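Gendholm Review > Features > Automation

Filed under: Robots at Work

Before the mobile robot at Lendumcombe is allowed through a real door, it must pass through a simulated one. The service team keeps a virtual apartment for this purpose, and every repair to the machine's drive base is followed by a session there.

Kazimír Danko, who is responsible for maintenance, begins with the settings file. Wheel diameter, sensor height and turning speed are copied from the workshop record, and the simulator is restarted – a step that was once left to the night shift and is now done by hand. A full check consists of 1000 short runs divided among 5 rooms. 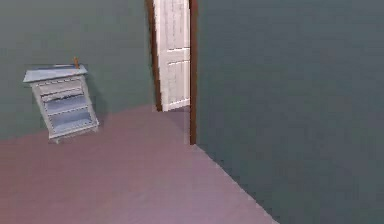 Doorways receive the most attention. A door that stands partly open leaves less room than the floor plan suggests, and a small error in wheel diameter can bring the base too close to the jamb. After a tire change last April, 407 runs were stopped early. The fault was traced to a single value that had not been updated.

The team now keeps the old and new values side by side in a log, which holds over 1367 entries. Ramalho, the firm that supplies the wheels, receives a copy when a set is replaced. A second machine, at the Cargate site, will be placed on the same schedule once its base has been rewired.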